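19 Aug 2020

Woke up at 5 with my jaw clenched and thought, right, that's the tooth then. It's been grumbling since January and I've been ignoring it the way I ignore the car rego, which is to say with great skill. Chewed my toast on the left side and it still hurt. Rang the dentist the minute they opened and they can fit me in next week, so until then it's soup and mashed potato and feeling sorry for myself.

The other thing on my mind is the quilt. I've now sewn 131 of the little hexagons and I'm sick of the sight of the mustard ones. Mum's old biscuit tin is full and the lid won't go on any more. I laid them out on the lounge room carpet after lunch to see how the colours sat together, and the green I was so proud of looks like pond water next to the navy. Unpicked a whole row. Then I put it back, because the pond water is growing on me a bit. It'll have to be a single bed size, I can see that already, a queen would finish me off.

I ordered more thread from Virk ages ago (the grey, the good one that doesn't fluff) and it's still "being prepared". How long does it take to prepare a reel of thread? I wrote them a polite email. Then a less polite one, which I haven't sent - it's sitting in drafts making me feel better.

Meanwhile I've been reading the Herero book again before bed, the big history one I gave up on last winter. I'm finding it much easier going this time. I got through the chapter on the cattle people and their long dresses, all those yards of cloth in the skirts, and of course I lay there wondering how on earth you'd hem one. There's a photo of a woman in a patchwork one that I keep going back to. I've put a sticky note on the page. If I ever finish this quilt I might try something with strips like that.

Walked before tea, the long way round past the shops. Cold wind, my ears ached, which didn't help the tooth, but I did my 3,000 steps and a few more for luck. Kusto had the heater on by the door and the smell of the garlic flatbread came right out onto the footpath. I stood there like a dog. Couldn't have chewed it anyway! Bought their pumpkin soup to take home and it was lovely, a bit heavy on the nutmeg.

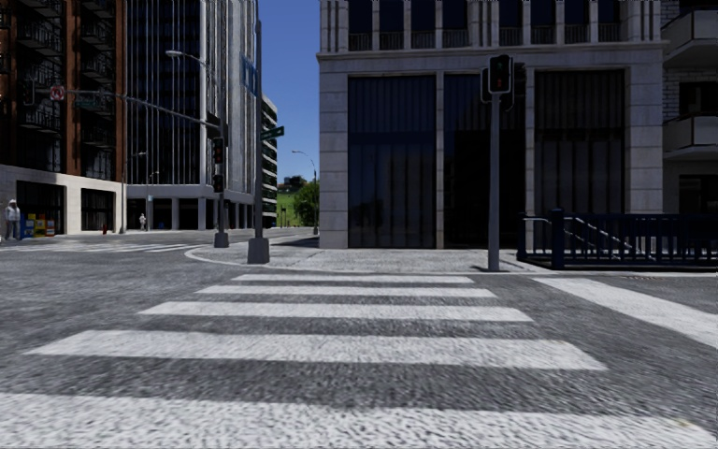 I've been trying to decide whether to cancel the Evico subscription. It's only the one streaming thing I pay for but I've watched the same baking series 3 times through and I'm not convinced there's anything else on there I want. They've put the price up again too. On the other hand it's something to have going while I sew, and the silence in this flat gets loud after dark. I'll give it another month. I said that last month.

Oh, and the lemon tree has scale. I noticed it when I took the compost out, sticky leaves and ants marching up and down the trunk like they own the place. I wiped down what I could reach with soapy water and an old sock. There are still a few decent lemons up the top so I'll need to borrow a ladder before the possums get to them.

Two painkillers at eight, hot water bottle on my face. Going to do one more hexagon, a navy one, and then bed.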